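Iltik Round Table with Landscape Top

Dining and Occasional Tables / Round / Painted Tops

A round table for a small dining area, a kitchen corner or a spare room that has to do several jobs. The top carries a full painted landscape, so it can stand bare without looking unfinished. Stocked in our Cedico showroom and shipped flat, with the top and base in separate boxes.

Item number: Iltik 214
Seats: four
Assembly: two people, one hex key (supplied)
Top: painted landscape design with circular inlay
Base: center pedestal, four feet with screw levelers
Lead time: 11 working days
Delivery: to the room of your choice, packaging taken away on request

About the design

The landscape was drawn by Chie Aoki, who has worked on painted furniture for Mahrous for several years. She wanted a top that reads differently from each chair. Misty mountains in pale blue and white run across the surface, with flowing lines in gold and dark blue to one side. The other side has a large round inlay with a thin gold border and a bare tree painted near its middle. A lighter cream band with a marble look finishes the rim.

The inlay is set off to one side on purpose. Put a vase or a fruit bowl on the opposite half and the tree stays in view.

Everyday use

Most buyers eat at it, but a round top this open also gets used for homework, wrapping presents and folding laundry. There are no corners to catch sleeves or pillowcases on, and you can work from any side. T-shirts and other soft clothes can go straight on the painted surface. Turn anything with metal zippers or rivets so the hardware faces up.
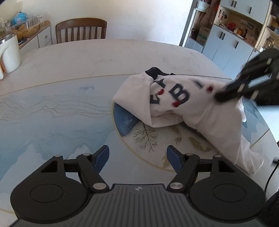 Can I put laundry on the table straight from the washer?

Let it dry first. The topcoat handles a spill that gets wiped up the same day, but a pile of damp clothes left for hours can leave a cloudy patch on the darker parts of the painting. Clothes warm from the dryer are fine.

Care

Wipe with a soft cloth and plain water. A drop of dish soap is fine for grease. Dry the surface afterward, paying attention to the edge of the inlay where water can sit.

Do not use scouring powder, glass cleaner or anything with bleach. Felt pads under lamps and small appliances will keep them from marking the finish. Use a trivet for pots and a folded towel under an iron rest – the finish is not rated for direct heat.

Small scratches can be touched up with the clear pen in the hardware bag. For deeper damage, send us a photo and we will tell you whether the top can be refinished.

Chairs

The table is sold without chairs. It goes well with plain wooden ones, and a spindle back with a curved top rail keeps the look light. Grandov spindle chairs are sold in pairs and can be added to the same delivery.

Assembly notes

Lay the top face down on a blanket, not on the carton. Fit the pedestal plate first with all 6 bolts finger-tight, then tighten them in a star pattern. Turn the table over with one person on each side. Set the levelers last, once the table is where you want it. Check the bolts again after a month of use.

Returns and warranty

Unassembled tables can be returned within the period shown on your order. The painted top is checked and signed off before packing. Slight differences in color between tops are normal and are not covered as a fault.

Showroom open late on Friday. Call ahead if you want to see the top next to a particular chair.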